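Workshop notebook — bench and tea corner, Friday

Spent the first part of the morning on the mugs, as agreed. The shelf over the sink at Revport is coming down in July and everything on it has to live somewhere else. For now that means the white table, with the wire rack at one corner. The rack takes the plain white mugs and the printed ones. I'd like it to stay at the back so the front of the table is free for pouring.

Clips on the dowel are the plastic ones from the Drikier box. I pushed them along by hand and they hold where you leave them. Didn't glue anything. If they start to creep we can put a turn of tape under each.

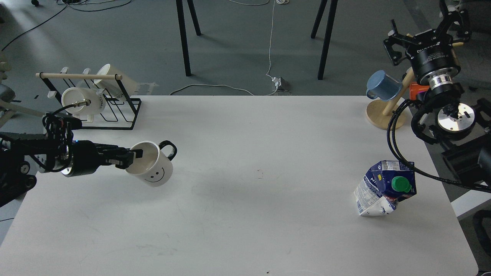 2 min read

Two white mugs on the rack at this point, one of them the HOME mug, lying on its side. The smiley mug was still off the rack. Its black handle is easy to pick out from across the room, so I'd keep it as the visitors' mug.

The table top has scuffs that don't lift with a damp cloth. Tried dish soap, then bicarb. No change in the grey marks, and the small dark specks stayed too. Leave it. Plirkton quoted for a new top last year and it wasn't worth the money for a table we put tea on.

The wooden mug tree goes on the table as well, at the back on the right. It's for the coloured mugs. I had wanted all of them on one stand, but the wire rack gets crowded once the handles start knocking together, and the tree has pegs to spare.

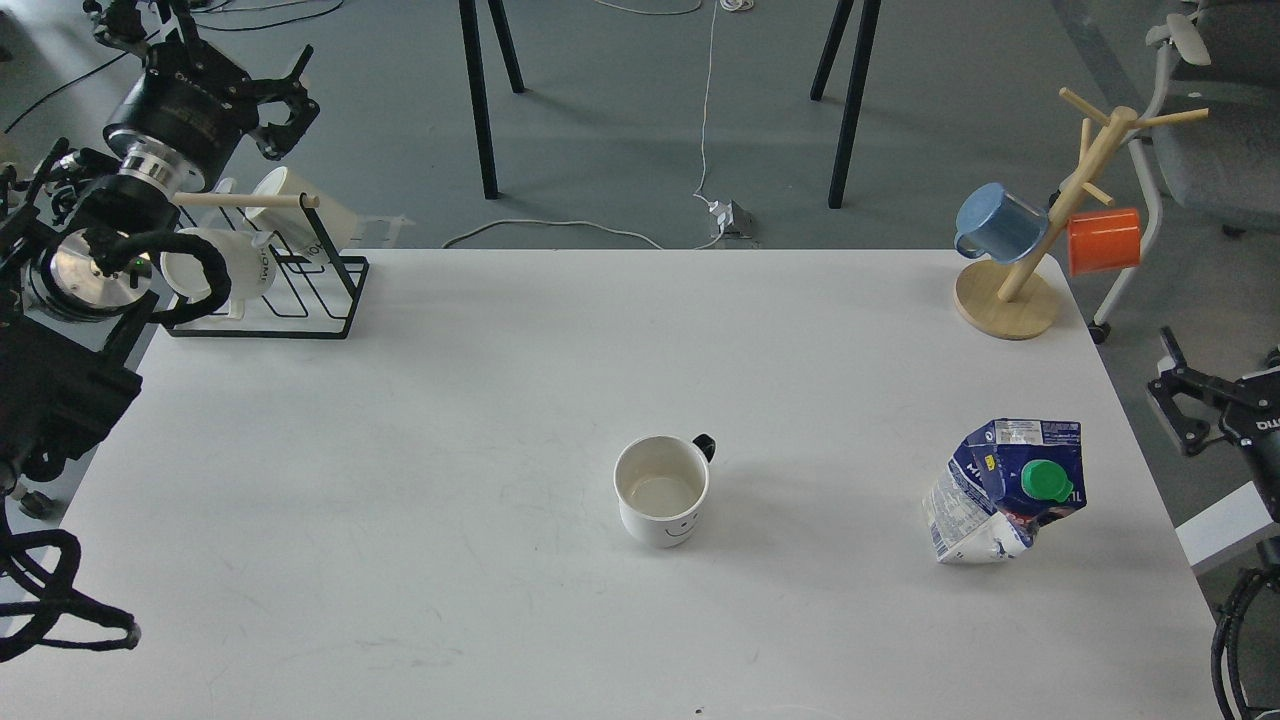 Smiley mug and milk carton mid-table, coloured mugs on the tree, white ones on the wire rack.

Light blue on the left of the tree, orange on the right. The orange one sits a bit lower. Fine as it is — moving it up a peg would put it in the way of the blue handle.

Milk: the carton with the green cap is crumpled but it does stand up, more or less. Please don't leave it on the table over lunch. The fridge at Patrício has a spare door shelf if ours is full.

Still to do:
- 5 more hooks for the dowel
- felt pads under the tree base
- label for the tea tin
- check whether the old shelf brackets are worth keeping (13 of them in the drawer, mixed sizes)

Will look at the rack again at 4 pm, after the afternoon break, and see where people have put things back.

Revport workshop notes | Contact the bench desk | © Revport | Back to top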